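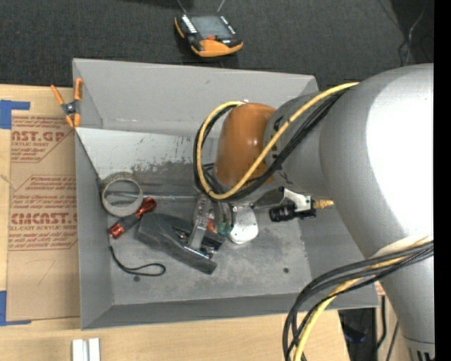 Storage bin, open top, grey

Sold by Heffernan. Reviewed by Yesenia Esquivel for our buying notes.

Bolau calls this a "lifetime" bin. We asked whose lifetime and have had no answer, so treat it as a plastic bin with a 2 year guarantee, read the small print, and keep your receipt. The guarantee covers splits in the base. It does not cover the rim — the part most likely to go if you drag a full one by one side.

Capacity is given as 77 litres. That is to the brim, and you will not carry it like that. We stopped well short with potting compost and it was still a two-person lift.

The bins nest when empty. Bolau says they also stack when full, which needs the Gresa lid, sold separately and dearer than it ought to be. The Dokex lid is cheaper and nearly fits.

"Food safe" appears in the leaflet but not on the base of the bins we were sent. Until that changes we would not put loose flour in one.

Colour: grey only. The green was dropped in November.
Cleaning: warm soapy water. Scouring pads leave marks.
Delivery: free on orders over £100, otherwise charged per bin.
Returns: unused, with the label still on.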